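4. Cleaning and levelling a Bagheri worktop

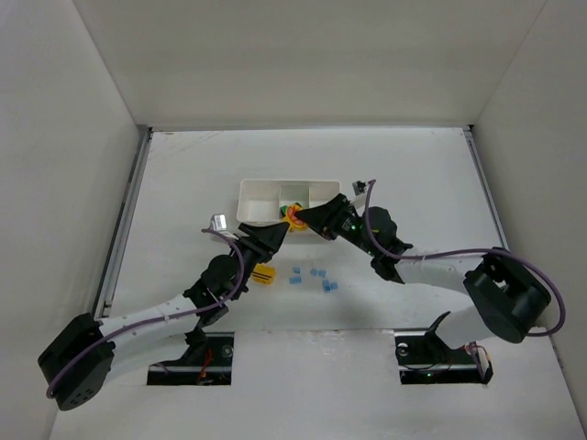
Fig. 6. White work surface with grey metal rail along the left edge.

Clean the surface before levelling. Allow 30 minutes for the whole job.

1. Switch off any equipment at the wall.
2. Mix 2 capfuls of Stusetti cleaner with 500 ml of warm water.
3. Wipe from the back seam towards you with a soft cloth. Rinse and dry.
4. Lay a spirit level across the top, then from front to back.
5. Turn the feet with the 14 mm spanner supplied. Clockwise raises the corner.
6. Check both directions again and tighten the lock nuts.

Note: Marks that remain after step 3 can be treated with baking soda paste.

Caution: Do not use bleach or wire wool. Both will dull the finish, and the damage is not covered by the guarantee.

Spare feet can be ordered from the Kirkberg parts desk.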